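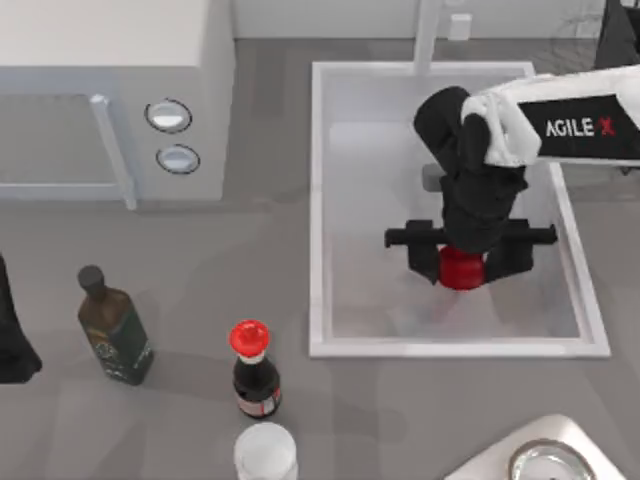
Countertop with a microwave, a sink and a few bottles.

Brelwood Sessions: Your Questions

What are the Brelwood Sessions?
A monthly evening of live folk, blues and anything that sits happily between them, in the upstairs room at Brelwood. Two acts play each night, with a long break in the middle so you can talk to the people around you (and to the bands, who usually wander out for a drink!). We run from October through August.

When should I get there?
Doors open at 7 p.m. and the first act goes on at 8. The room holds 60 people, and the seats near the piano fill up first.

How much is it?
Tickets are $5 on the door, cash or card. Kids get in free with a grown-up.

Is it a sit-down, quiet kind of night?
Mostly, yes, and it's wonderful. When Kyriaki Moschos played her set of island songs last winter you could hear the strings squeak. Other nights the chairs get shoved back and people dance, and we love that too. Wiltside had the whole back row clapping in seven, or trying to! 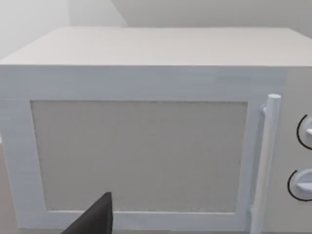

Mavis Kincaid: I'd tell anyone coming for the first time to stay for the second act, even if you've never heard of them. I only came for Wiltside and went home with a Themis Triantafyllou record under my arm.

Can I play?
Please do ask! Send us a link to a song or two, recorded any way you like. A phone recording in your bedroom is fine. Jessie Forsyth listens to everything and writes back, though it can take her a few weeks when the spring bookings are going on.

What gear do you have?
A small PA, two vocal mics, two DI boxes and an upright piano that was tuned in August. Bring your own leads and stands for anything unusual. Drummers, brushes go down very well in this room.
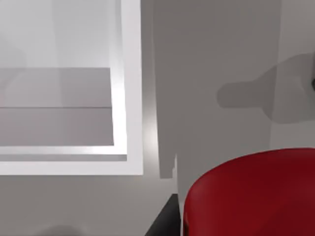

Do you record the shows?
We record the sound from the desk whenever the act agrees, and they get the files to keep. A few sets have ended up on our Voltix page, including Wubit Kumsa's gorgeous solo one, which we still play while we're setting up.

Where do I park?
The lot behind Hutchins is free after 6 p.m. The side gate brings you out right across from our door.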